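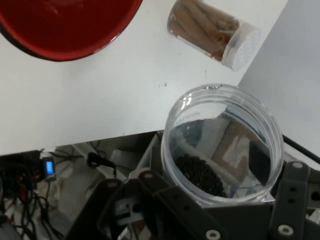 Dry Goods and Spices: Sorting the Shelves at the Duvdale Kitchen

The Duvdale kitchen is a shared kitchen on the ground floor of the Brisance building. It has a range, two sinks, a walk-in pantry and a long wall of shelves for dry goods. The shelves had not been sorted in a long time, so in February we took everything down, checked it, and put it back in a new order. This page covers the spices, the jars and the containers we keep them in. Pots and baking pans have their own page.

Cinnamon sticks
A clear plastic jar with a white screw-on lid, full of rolled quills. Whole cinnamon stays with the whole spices now. Ground cinnamon is on the baking shelf with the nutmeg.

Red bowl
Wide and shallow, with a dark rim. The red is glossy on the inside.

Clear container with a wide mouth
There is a small heap of dark granules at the bottom. We like a wide opening for anything that gets scooped, and see-through sides save taking the lid off to check what is left.

White tabletop
Spices are easy to spill and just as easy to see on white. Wipe with a damp cloth, then a dry one. Please don't sweep crumbs onto the floor.

Whole spices, top shelf
Cinnamon, cloves, allspice, star anise, cardamom and bay leaves. These keep longer than ground spices and get used less, so they went up high. The step stool hangs on the hook behind the pantry door.

Ground spices, middle shelf
Paprika, cumin, coriander, turmeric, ginger, chili powder and garlic powder, in that order from the left. We tried alphabetical order first. It lasted a few weeks, and then everything people reach for at dinner was back together on one end, so we left it that way.

Seeds
Mustard, sesame, poppy, fennel and caraway. Sesame is the only one we buy in any quantity. Poppy seed goes stale quickly and is kept in the refrigerator door.

Peppercorns
Black peppercorns only. The grinder is refilled from the 325 ml jar, and the jar is refilled from the bag in the pantry. If you use the last of the bag, write it on the list.

Loose tea
Black tea and green tea are stored away from the spices. Tea picks up the smell of anything strong next to it, and a batch that spent the winter beside the cloves had to go. There is a scoop on a string. One level scoop makes a mug.

Measuring for soup mix
The Kyei soup mix is made up in large batches and divided between 600 ml containers. Lentils go in first, then barley, then dried onion, with the spices in a folded paper on top. One container makes a pot for six.

Rice and grains
Long-grain rice, brown rice, pearl barley and rolled oats, all on the bottom shelf in the large bins. The bins are heavy when full. Slide them out instead of lifting them over the front lip.

Sugar and salt
These two got mixed up more than once when they were in matching jars. Salt is now in the stoneware crock by the range, and sugar stayed in the glass jar.

Labels
Masking tape and a black marker. We write the name and the month it was opened. Printed labels looked better but came off in the dishwasher, and they left a sticky patch that took cooking oil to remove. Tape peels off clean if you do it before washing.

Lids
A box of lids with no jars, and a shorter row of jars with no lids. Most of the white screw lids turned out to fit each other. The odd ones are in the drawer under the microwave until the end of spring, and then they go to recycling.

Jars by size
We cut down to three sizes. The 1000 ml containers hold rice, oats and sugar in daily use. The 600 ml ones hold soup mix, beans and lentils. The 325 ml jars hold whole spices and seeds. Small shaker jars stay as they came from the store.

Washing day
All the plastic jars were washed in warm water with dish soap and left upside down on towels overnight. A jar that has held cumin or cloves will keep some of the smell. A spoonful of baking soda in warm water helps, and so does a day with the lid off. We use the same jar for the same spice when we can.

What we threw out
Ground spices with no smell left, a bag of flour past its date, two kinds of sprinkles, and a cake of tamarind that had gone hard. It filled less than one trash bag.

What we kept
More than expected. Dried beans that were a little old went into the soup mix, where the long cooking takes care of them. The vanilla beans were dry and are now in the sugar jar.

The Dretley cabinet
The tall cabinet came from the old Dretley bakery and has deep shelves with a raised edge at the front. Things used to get lost at the back of it. It now holds only paper goods, foil, spare containers and the big mixing bowls, all of them easy to spot.

Bowls
Large ones at the bottom, nested. Shallow serving bowls are one shelf up. Please dry them before stacking, as wet bowls stick together.

The list on the pantry door
Write down anything that is running low, with the size if it matters. The shopping is done in the first week of each month. Things added after that will wait until the next trip, except salt, oil and coffee.

Shelf map
A copy of the shelf order is taped inside the pantry door at eye level. If you move something for good, change the map too. A pencil is tied to the shelf bracket.

Spare copies of the shelf map are in room 217. The next part of the job is the refrigerator and the two freezers, and those pictures will go on a separate page.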